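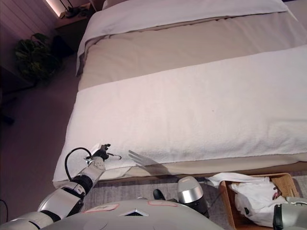

How do you tell when "sources say" means an actual source? I run a small fan page for Eulalia Jara (the singer, if you don't know her, she did the theme for Skisano and then two albums with Evau) and in August I got burned pretty badly. Fikex ran a story saying she was fed up with her label, had stopped talking to her brother and was moving back to Cáceres to live near her mom. "A source close to the singer" said it, "an insider" said it again in the next paragraph, and I shared the whole thing with a sad face and a comment about how we should all give her space. I should be asleep right now, but the bed is still made, white towel laid across it, beige runner and all, and I'm up rereading the replies I got. Some of them are so mean!

What happened next is that she posted a video from the studio with the brother right there playing guitar, laughing, no mention of moving anywhere. Fikex changed the headline from "is leaving" to "may be leaving" and never said a word about it. I took my post down but people had screenshots, and 28 followers left the same night. My page only has 1000 so I feel that.

So what I want to know is, is there any way for a regular person to check this stuff before sharing? I don't have contacts. I have a phone and a lunch break. And do I owe people an apology post or do I just let it go and put up tour pictures until they forget?

Posted by mintcarousel

tabloid_widow
I used to write short items for a gossip blog (not Fikex, a smaller one that's gone now) so I can tell you a bit about how it worked where I was. Other places may be better. I hope so.

Most of the time we had no contact with anybody. Somebody on the desk would see that a singer had unfollowed her brother, or had posted a picture of her mother's street, and that was the story. Then you'd need a person to say it, so you'd write "an insider" and have the insider say the thing you already thought. Sometimes there was a real tip from a publicist, and those were easy to spot once you knew, they always made one person look wonderful. If the source in the story talks in full perfect sentences about feelings ("she has simply outgrown the situation and is ready for her next chapter") I would put it down and walk away.

Things I look at now as a reader. Does the story have one fact in it that could be wrong? A street, a venue, a canceled show, a court filing, a named lawyer. The Jara story, from what you wrote, had a town, and it's the town she grew up in, so anyone could have pulled that off her bio. Does a second outlet have it on their own, or do they all say "according to Fikex"? Five sites quoting one site is still one site, and I can't tell you how many people miss that. And did they ask her people for comment? A decent outlet will say they asked, even when they got no reply.

Also go look at the older version if someone saved it. When a headline goes from "is" to "may be" with no note at the bottom, I stop sharing from that place for good. You learned it the hard way but you did learn it.

On the apology, yes, do one, and keep it short. Say you shared a story that didn't hold up, link her video, done. Don't write a long thing about how bad you feel, because then people have to comfort you, and they came for the singer.

Rodeo Pam
just dont share gossip?? its a fan page. I follow 2 pages for her and the one I like never posts any of that stuff, only songs and what she wore. leave the poor girls family alone

kettle_and_tea
Little bit of a different take from Pam, though I get where she's coming from. I like gossip! I read it on the bus every single morning and I'm not going to pretend I don't. I think the problem is more the sad face and the "give her space" part, because that told your followers it was settled and that you knew it was settled. If you'd written "Fikex is saying this, nothing from her or Evau yet" you'd have been fine when the video came out.

What I do on my own page (different fandom, a soap) is wait until the next day. I save the link, I go to bed, and I look again at breakfast. A lot of them have fallen apart by then, or the person has posted something, or the story has quietly been rewritten. You'll be behind the big pages and it really doesn't matter, mine grew anyway.

The family stuff I've gotten pickier about as I've gotten older. Breakups and feuds with co-stars, fine, they have a publicist for that. Brothers and moms who never asked to be famous, I mostly leave out now, even when I believe it.

And the people who left, let them go. Some will come back when the next single is out and won't even remember why they unfollowed. I've left pages over way less and wandered back in.

mintcarousel
Thank you all, even Pam! I put up three lines and the video link this morning. One person replied "finally" and another asked what guitar the brother is playing, which I don't know, so if anyone here does please tell me.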